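Digital Skills for Adult Learners
Session 3: Privacy settings and who can see your posts
Hosidville Learning Centre

What you need for this session

Bring the device you normally use at home. You should already have an account on at least one social network and be able to sign in to it without help. If you missed Session 2, read the handout on passwords first. The practice accounts on the Munro room computers are reset after each class, so nothing you save there will be kept.

1. The audience of a post

Each time you post something, the site decides who may see it. Most sites offer a few levels, and the names vary:

Public: anyone, including people who have no account.
Friends or followers: only the people you have accepted.
Only me: stored on the site but shown to you alone.

Many sites remember the last level you picked. If you make one post public, the next may be public too. Look at the small label beside the Post button before you press it.

2. Your profile details

The profile is separate from your posts and has its own settings. Date of birth, home town, phone number and workplace can usually be set one by one. Go through the list and decide for each. You may be asked for a date of birth when you join, but you can normally hide the year or the whole date afterwards.

Your profile picture and cover picture are often public whatever else you choose. Treat them as something a stranger can see.

3. Old posts

Changing your default setting affects new posts. Older ones generally stay as they were. Some sites have a single button that limits all past posts to friends, and it can't always be undone in one go. On a busy account this matters: the sample account we use in class, "Jedach", has 812 posts, and going back through them singly would take about 3 hours.

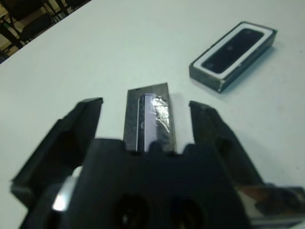
If I delete a post, is it gone for good?

It is removed from your page, but anyone who saved a copy or took a screenshot still has theirs. The site may also keep it in a bin or archive for a while, so look there if you want it cleared sooner.

4. Tags

A tag is a link to your profile that someone else puts on their post or photo. The post belongs to them and follows their audience setting. You can usually remove the tag, which takes away the link to you but leaves the photo where it is. To have the photo taken down, ask the person who posted it. There is often a setting called something like "review tags" that lets you approve each one before it shows on your profile. Turn it on.

5. Friend requests

Check the profile before you accept. A second request from somebody who is already your friend is often a copied account. Contact the person another way and ask.

Exercises

a) Find the privacy page on your own account and write down where it is.
b) View your profile as a stranger would. Note anything you didn't expect.
c) Change the audience of one old post.
d) Switch on tag review.

Reading for next time: pages 16 to 19 of the Hokberg course booklet, on groups and group rules.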